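Open day at Zesach, Wavville, 10/15/20

I drove 341 kilometres to see a robotics lab look after its grippers, which tells you most of what you need to know about my holidays. The draw was station 5, where people work at a table with a hand-held gripper in each fist, and where Ebuka Oyewole keeps the tools from falling apart.

He has 11 of them on the books. Each one gets a number, a coloured tag and a page in a binder, and two have names: Lelo and Yusuf. Lelo eats screws. Yusuf is merely stiff in the mornings, and I warmed to him at once.

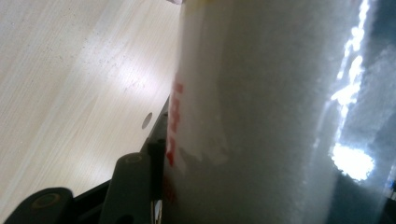
Setup comes before any of the fun. Ebuka starts at the pivots, nips up each screw by hand, then opens and closes the jaws 8 times while listening to them. I asked what he was listening for and he said "sand". The linkage has to swing freely without flopping, and the two sides need to meet squarely or a tall, smooth item will walk out of the grip. 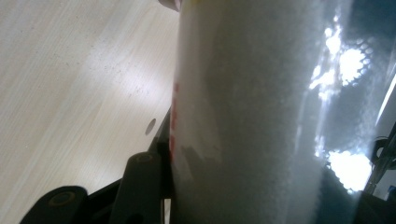 Gripper linkage hard up against a white cylinder. The small hole behind it is in the tabletop.

After that come the pads. They get a wipe with a lint-free cloth and a look along the edges for scuffing, and every 1000 grasps the screws come out and go back in with fresh threadlocker. Brass inserts are the part he is proudest of – the old fingers had screws straight into the body, and by January he was throwing out a pair a fortnight. I was shown a jar of the casualties in his office. I made a respectful noise. 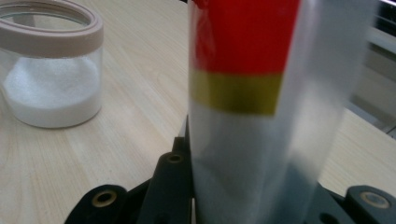
Brass inserts in the finger pads, with a translucent cylinder on the move and a glass jar at the back.

The station itself is plainer than I'd hoped: a wooden table, gray carpet, an aluminum frame, and enough black curtain to outfit a small theatre. Every bit of tape is in Ebuka's binder too, and moving a strip means filling in a form. Cables are checked last, for kinks, and the loop at the wrist has to be slack enough that a turn of the hand doesn't tug on the base.
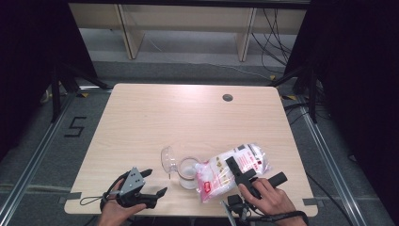 Visitors were allowed a short turn with a spare. Mine was Yusuf, and I squeezed far too hard. Ebuka wrote something in the binder. Tea was in the foyer, with date squares, and the parking lot is free if you get there before the students do.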